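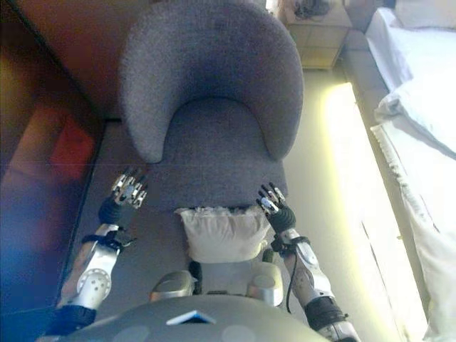
Section 3. Planning the Purchase and the Work Area

Plollent Two-Arm Unit, Site Planning Guide
Revision 02/02/2019. Prepared by Chaiwat Klinhom, Sultex, Gorkport office.

3.1 Before you request a quote

Complete this section before you fill in the order form. The order form asks for room measurements, a task list and a hand option. Quotes issued without them are treated as estimates and can't be used to reserve a delivery slot.

1. List the tasks by furniture item. Write "armchair, seat front" and "bed, near side", not "bedroom". Reach and approach are set per item.

2. For each item, record the height of the surface, the depth from front edge to back, and the covering. Curved backs need an extra line: measure the opening between the two front ends of the backrest. Both hands have to work inside or just ahead of that opening.

3. Record what is normally left on or against the item. A pillow at the front of a seat takes up the space between the hands and counts as part of the task. Enter it under Loose Items.

4. Measure the clear floor in front of the item. Plan for 1000 mm from the front edge of the seat to the nearest fixed object behind the unit.

5. Measure the side clearance with both arms forward. The elbows are wider apart than the hands in most two-handed work, and the elbow figure is the one to use. Where a bed stands on one side and a cabinet on the other, take the measurement at the narrowest point.

Note: Doorways on the delivery route must be 785 mm or wider with the door fitted. If a door has to come off, say so on the form. Removal and refitting are billed to the site.
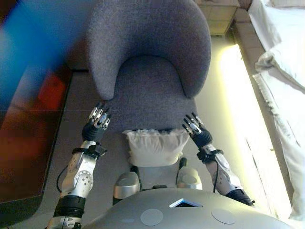 3.2 Choosing the hands

The hand option is the largest single choice in the budget after the unit itself. Two options are offered.

Multi-finger pair. Suited to cushions, pillows, bedding and upholstered edges. Higher price, more spare parts, longer calibration.

Parallel gripper pair. Suited to boxes, handles and rigid items of known width. Lower price. Not recommended where the task list is mostly fabric.

6. Mark each task F (fabric) or R (rigid). If more than half are F, price the multi-finger pair first.

7. Don't order one of each to save money. Mixed pairs require separate task programs for left and right, and the extra set-up time has used up the saving at every site we have quoted.

8. Add one spare set of fingertips per hand to the first order. Spares ordered later ship from Gorkport only, in lots, with a minimum order of 100 pieces.

Caution: Forearm cables move with the arms. Allow for them in the side clearance from step 5 and keep lamp leads and chargers off nearby nightstands during work.

3.3 Light and floor

9. Visit the room at the hours when the unit will run. Note any direct sun on the floor or bedding. A bright strip beside the work item can wash out part of the head camera view. Blinds or a lined curtain are a site cost and should be in the budget.

10. Record the floor covering and every change of covering along the route. Low-pile carpet is acceptable. Loose rugs are to be removed or fixed down.

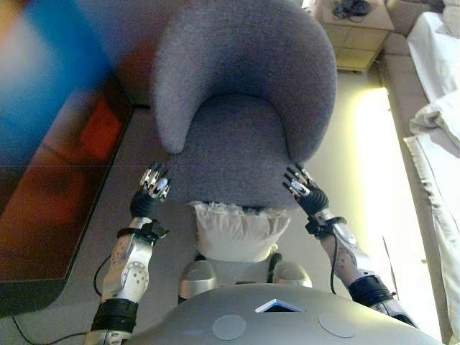 Can the unit be shared between several rooms to spread the cost?
Sharing is possible if each room has its own entry on the task list and its own calibration visit. The purchase price doesn't change, but set-up is charged per room. Moving the unit between floors needs a lift and two trained people.

3.4 Building the budget

11. Enter the following lines in this order: unit, hands, spare fingertips, delivery, set-up, training, site works, service contract. Leave no line blank. Write zero where nothing applies.

12. Allow 13 working days from delivery to the end of set-up for a single room. The room should be out of normal use for that period, and if it earns income, enter the loss under site works.

13. Hold back an amount for repeat calibration. Replacing an armchair with a different model, or changing the fabric, usually means a new visit. At the Wannasri guest rooms this was left out of the first plan and had to be added in March.

14. Ask for wrist cameras to be priced as a separate line. The head camera looks down on the furniture and can lose sight of fabric close to the palm – the wrist view covers that area.

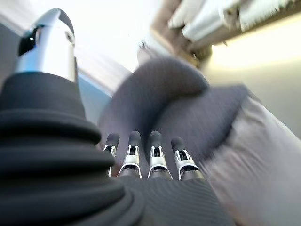
Wrist cameras also add to storage. Soft goods tasks are normally recorded during set-up so that failed grasps can be reviewed, and each extra camera adds its own stream. Check with whoever runs your network whether recordings may leave the site. If not, local storage must be bought before set-up begins, and it goes under site works.

15. Send the completed list, floor plan and budget sheet together. Incomplete sets are returned unread.

Note: Prices are held from the date of the written quote, not from the date of the site visit. For hand and fingertip part numbers, see Section 7.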